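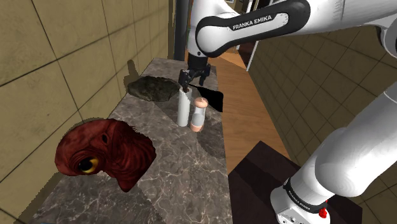 The robotics club at Badodstead meets after the last bell in what used to be the typing room, and for most of the year it owns no robot. It has laptops, a whiteboard, a box of granola bars and a license for simulation software. Last fall the club entered the Stestness Challenge, a contest held entirely inside computers, where teams write code that makes a virtual arm do kitchen chores. The arm says FRANKA EMIKA on its side, the counter is gray marble, and the job on the students' screens the afternoon I visited was to get two black fingers around the top of a tall white bottle without bothering the shaker beside it. A big red monster head with a yellow eye sat on the same counter. The students had stopped noticing it.

I went in doubtful and I should say so. I have sat through plenty of school showcases where a machine rolls three feet, bumps a wall, and everyone claps for the future. A contest with no machine at all sounded like a cheaper version of the same thing. The district pays 99 dollars a student for the season. For that, 29 kids get log-ins and a T-shirt.

Remigiusz Jakubowski runs the club. He teaches chemistry during the day and learned the software over one summer, mostly from the help pages. He doesn't oversell it.

"They're learning to be wrong in a very specific way," he told me. "The arm goes where you told it to go. Then you have to work out why you told it that."

I watched this for two hours, and there is something to it. A pair of sophomores had written a routine that lined the gripper up over the bottle and then lowered it. Their argument was about how far. One wanted to close on the cap, the other wanted to go lower and grab the body, on the grounds that a real cap might twist off. That's a good point about real bottles. The simulated one didn't appear to have a cap that could twist, so the argument couldn't be settled by the software, and they moved on to something that could.

This is my trouble with it. The scoring program, made by a company called Gisico, checks whether an object ended up in the right zone. It doesn't ask whether anyone would want an arm moving that way near their hand. Students figure this out fast. By November the top teams in the region were passing around a trick for nudging objects into the zone sideways, which scores the same as picking them up. Jakubowski banned it in his room, and his club placed 36th.

He shrugged when I brought that up. A few of the kids did not. One senior told me she'd have taken the points, and that she didn't see what was noble about losing to people who had read the rules more carefully. I had trouble arguing with her.

The people who sell these programs talk a lot about jobs. The Stestness brochure has a page on "career-ready automation skills" and a picture of a smiling young man in a hard hat. I asked Ait Brahim, the packaging plant out past the county road, whether a season of this would matter on an application. The hiring office said it would be "nice to see." They also said they'd rather have somebody who had changed a belt.

A real arm comes with things the screen leaves out. Cables snag. Floors slope a little. Somebody leans on the table. A virtual marble counter is as clean at the end of the day as it was at the start, and if a run goes badly you press a key and the bottle is standing up again. I asked a freshman what would happen if he had to do his task on an actual machine, and he thought it over for longer than I expected.

"I'd go slower," he said. "Like, a lot slower."

That was the best answer I got all day, and I can't tell you whether the club taught it to him or whether he walked in with it.

The defense of the program is mostly about who gets to take part. The neighboring district bought a physical arm two years ago. Four students are cleared to touch it, and when I called, it was waiting on a part. Every kid in Jakubowski's room has a robot open in front of them at the same time, including the ones who would have spent a season standing at the back holding a clipboard. He leans on this argument hard, and he's right to.

Renewal comes up in the spring. The price is going up, and the new version promises more rooms and more objects. Jakubowski wants to keep the old license another year and put the difference toward a used arm, a small one, with no guarantee it works. The students were split when I left. The sophomores had gone back to their bottle.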